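Contents Previous Next Index
March – by Éabha Ó Gríofa

Chapter 4: Two Hands and a Toaster

I wanted my first two-armed build to make breakfast. It's a small ambition, and it has eaten most of my evenings at Iswood, the shared workshop where I rent a bench. In this chapter we'll get a pair of arms to work around one ordinary kitchen appliance – no bread yet, just reach and timing.

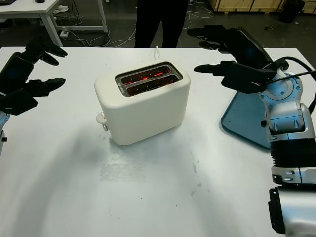 Ó Briain thinks I should have started with a drawer, as a drawer stays at room temperature however badly you plan. Fair enough! But a toaster makes you care about clearance, and that's the skill I'm after.

So before you write any motion code, pick a rest pose for each hand and save it. I call mine Cuvus (left) and Trenness (right), and you'll see those names in every listing.

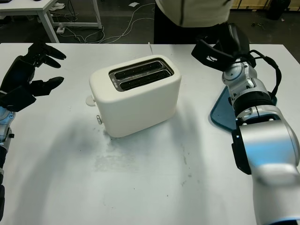
Page last changed: March, 9:40 p.m.

The lever is low on the left end, so the left hand gets that job. I logged 200 practice reaches with the power off, and I'd do the same again before letting anything heat up.

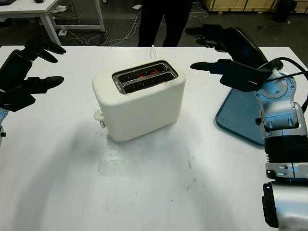
Fig. 4.3. Elements on, both slots empty.

Now for timing. My control loop waits 475 milliseconds between position checks, and you can start there too (I tried 1,000 and it felt like steering a boat). Keep both hands clear of the slots while you tune it. 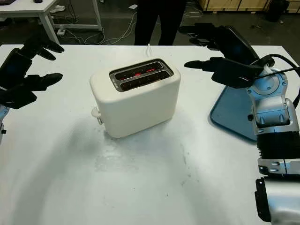
Fig. 4.4. Toaster between the two hands, tray on the right.

Open a new file and call it reach_left. We'll begin with the wrist.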